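Traffic ticket in Junduleck: pay it or get a lawyer?

marlow_bay
Posted in May, 7:42 am
So I got pulled over on the bypass outside Junduleck, 30 over, and the officer wrote it up as careless driving. The fine is $341 if I just mail it in. A lawyer in town wants almost double that to "make it go away." I've got a clean record and I drive for work (deliveries for Cirallow, mostly). Is it worth it?

gritsandgravy
Get the lawyer. Careless is a moving violation and your employer's insurance will see it. I paid mine like a dope in my twenties and my premium went up $167 every six months. Do the math over three years.

Pelk_T
Disagree. Go in yourself first and ask the prosecutor about a non-moving plea. They do it all morning long, it's a hallway conversation. I did it with no lawyer and walked out with a parking-type thing and court costs. Bring your driving record printed out.
Toivo Pelkonen

gritsandgravy
Toivo, that was a small ticket though, wasn't it? At 30 over they're not going to be so friendly in the hallway.

Pelk_T
22 over. Fine, fair point. But asking is free, and you can still request a continuance and hire someone after.

dottie_q
Whatever you do, don't hire off a billboard. I picked my guy for my injury case that way and never once got him on the phone. Second lawyer was a woman who used to do hospital defense work and she was great, she wrote back the same day and went over the whole bill with me, all $1,881 of it.

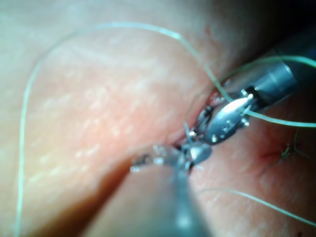

robotic instruments at a small incision

Anyway, ask who is going to stand next to you in court. Mine sent me a name up front and that's who showed up.

marlow_bay
Thanks all. Does the plea thing show up on a background check? Cirallow runs one every year.

Pelk_T
Mine didn't, but I only had the one check, for a warehouse job at Daredine.

gritsandgravy
And THAT is a question for a lawyer. Lots of them do a free first call, so at least do that before your court date.

marlow_bay
Okay, calling two of them at lunch. Will post what they quote me.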